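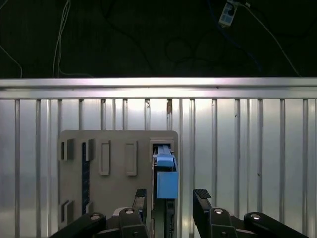 Sihan Fu wrote under my last post that keeping old family photos on one computer is like keeping all your money in one sock, and could I please write up what I did about it, step by step, with the mistakes left in. So okay, Sihan, the mistakes are very much left in!

Quick catch-up if you missed that post. In February my desktop started taking forever to wake up, and then one morning it didn't wake up at all. On it was every picture I'd taken between my first digital camera and the phone I have now. My sister's wedding, the two summers in Surport, my dad in that awful yellow hat. I had a backup, sort of. It was an external drive I'd last plugged in before we moved, so anything after the move lived in one place only.

I took it to Jetex, the repair place next to the laundromat, mostly to have somebody tell me it would be fine. Mahmoud Ouali was at the counter and he asked me three times whether I'd heard clicking. I hadn't. He seemed pleased about that, so I got pleased too. Then he gave me the price for full recovery if the drive was bad, $625, and I went and sat in the car for a bit.

The drive wasn't bad. The power supply was. I paid $168 for a new one and the labor, and drove home with the computer buckled into the back seat like a toddler.
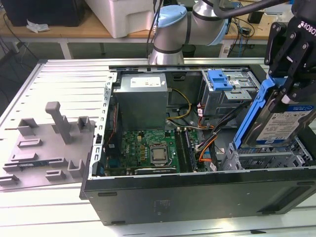 A Dell tower with its side off, and a hard drive in a blue caddy.

So that was the scare, and now the actual project, which ate most of my spring. My plan was simple: copy everything to a new external drive, copy it again to something that isn't in my house, then sort it all into folders by year. I did these in the wrong order. I started with the sorting because sorting is the fun part (you get to look at the pictures) and I was a week in before Daichi asked me whether I'd made a copy yet. I had not. I was dragging files around on the only drive they were on. Daichi Tanabe is a very calm person and he went quite loud.

If you take one thing from this post, copy first. Just copy the whole mess, exactly as messy as it is, and don't touch a thing until that's finished. Mine ran overnight, and it stopped in the middle because the computer went to sleep. Turn off the sleep setting! Then start it again and go to bed.

For the copy outside the house I'm using Wendar. It's not exciting. You pick your folders, it sends them off, and the first upload takes so long that I truly thought it had frozen. Fasil Alemneh does it differently - he keeps a second drive at his brother's place and they swap every time there's a birthday, so both drives get updated a few times a year. I love that and I'd have done it too, except my brother loses things.

Now, duplicates. I had the Surport pictures in a folder called Surport, in another one called surport new, in one called "desktop stuff OLD use this one," and again inside a backup of a laptop I'd forgotten I owned. I tried a duplicate finder and it was fine for exact copies. It was no help with pictures that had been emailed and come back smaller, so I did those by eye, in the evenings, with tea. Keep the one with the bigger file size. When I couldn't tell I kept both and moved on. I've decided I'm allowed.

The dates were worse. My first camera forgot what year it was whenever the battery came out, so my niece's birth is filed way before her parents met. I fixed the important ones and stuck the rest in a folder called "sometime." My mother has been a huge help with this one. She can't tell you what she had for lunch but she can look at a curtain and tell you which year it was.

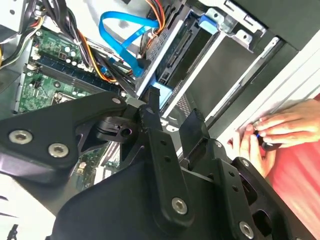
I also pulled the old drives out of two dead computers in the closet, in case there was anything on them worth saving, and there was: a whole folder of my grandmother's kitchen that I'd thought was gone. If you want to try the same, look at the screws before you go hunting for a screwdriver. My dad's old box of tools had every size of Phillips ever made and not one thing that fit a hex socket like the silver ones up there, so that was a trip to the hardware store. Unplug the computer first, obviously. The drives then went one at a time into a cheap USB adapter, and one of them never showed up at all. Mahmoud says he'll have a look when he's got a quiet day.

The printing part I've barely begun. I want paper copies of the good ones, and Abou Zeid on the corner still does real prints, on a choice of matte or glossy, and they put them in those little envelopes with the flap! My first order was 43 prints and I've already given half of them away. Othmane Benkirane got the one of him asleep on the ferry and he's put it on his fridge, which I didn't expect. Anyway, you can send them up to 5 albums at a time through the website, but I like going in.

Things I still haven't done: the videos (huge, all sideways), the scans of my aunt's slides, and everything on my phone, which is supposedly backing itself up and which I should probably check. I've put a note on the calendar to plug in the external drive on the first of every month. We'll see how long that lasts.

Sihan, you also asked about tagging people's faces. I started, and the program kept insisting my uncle was my cousin, so I've given that a rest for now. If anyone has one they like, tell me in the comments - free is best, but I'll pay a little if it knows my uncle.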